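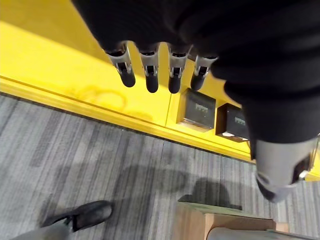

Mender opens its hand-teaching floor to repair trainees

AKTHORPE. Repair trainees in Akthorpe have begun teaching robots to pick up, turn and set down small parts, using a mix of remote control and plain hand guiding. The program is run by Mender, which took over the ground floor of the old Sketcombe building in April and has now put 4 teaching stations into regular use.

The first group is working through a set of 106 short tasks. Most of them would take a person a few seconds. A trainee picks up a small square device, turns it so the label faces up, and puts it down in line with the one beside it. Then the trainee does it again, with the device starting in a different spot.

Each task has to be shown 200 times before it is passed along for training. A showing counts only if the person finishes it without stopping and without help from a second pair of hands. Dropped parts are kept in a separate folder, and the company says it will decide later what to do with them.

"People expect the robot to be the slow part," said Kyung-hwa Chae, who runs the teaching floor. "It's the resetting. You put everything back, you move it a little, you go again. That takes longer than the task does."

Two ways of teaching

For tasks that need several fingers, the trainee wears a glove and stands a short distance away. When the trainee bends a finger, the matching finger on the robot hand bends too. Trainees work with the fingers pointing down for most of the first week, then move on to reaching in from the side.

The thumb gives the most trouble. A person's thumb swings across the palm in a way the robot's does not quite copy, and trainees have to learn where it will end up. Chae said most of them stop thinking about it after the third or fourth session, though a few never get comfortable and are moved to the other method.

In that one, the trainee takes hold of the arm and moves it through the job by hand while the motors go slack. It is used for simple grips, such as lifting a part by its edges or pressing a cover into place. The arm records its own path, and the trainee opens and closes the gripper with a foot pedal.

Hand guiding is quicker to learn. It also tires people out, and sessions are held to 94 minutes with a break in the middle. Glove sessions may run longer, but few trainees ask for that.

Ju-won Yoon, a trainee who came to the program from appliance repair, has used both. Yoon prefers the glove for anything with a switch or a latch.

"With the arm you're pushing the whole thing around, and you can feel that it's heavy," Yoon said. "With the glove you have to look at what it's doing the whole time. My eyes get tired before my hands do."

Cameras close to the work

The recordings include video from small cameras mounted close to the hand or gripper. The view is tight and often awkward. A finger or a bracket can take up most of it, and the part being handled may slip out of sight for a moment and come back.

Trainees are asked to watch their own recordings at the end of each session. Chae said this has changed how they work more than any of the written instructions did. After seeing how much the fingers block, people tend to come in at a lower angle and leave a short pause before they close the grip.

The cameras also pick up wear. Scuffs on the fingers are normal and are left alone. A loose bolt or a pin that has started to work its way out means the station is stopped, and trainees are shown how to check for both before they start.
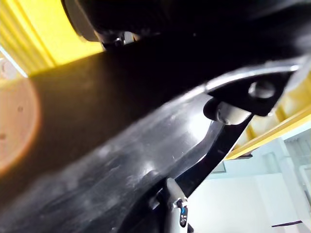 What comes next

Once a task has all its showings, the recordings go to Ahn, the software group that trains the control model. Ahn sends back a version that tries the task without anyone steering. A trainee stands by during those tries and can take over at any point, and the takeovers are recorded as well.

Mender would not say how many of the tasks have come back so far. Chae said the straight pick-and-place jobs were "in decent shape" and that anything with a cable was not. Cable tasks will be taught again from scratch with a changed starting layout.

The company repairs small electronic devices for shops and offices in the area. It wants the robots to handle sorting and first inspection, with opening and repair staying at the benches upstairs. No date has been set for moving a robot onto the regular repair line.

A second group of trainees will start when the present one finishes its list. Applicants do not need a background in robotics. They do need to be able to stand for a full session, and they will be asked to complete a short trial with the glove before being offered a place. Forms are available at the front desk of the Sketcombe building from 9 a.m. until 4 p.m.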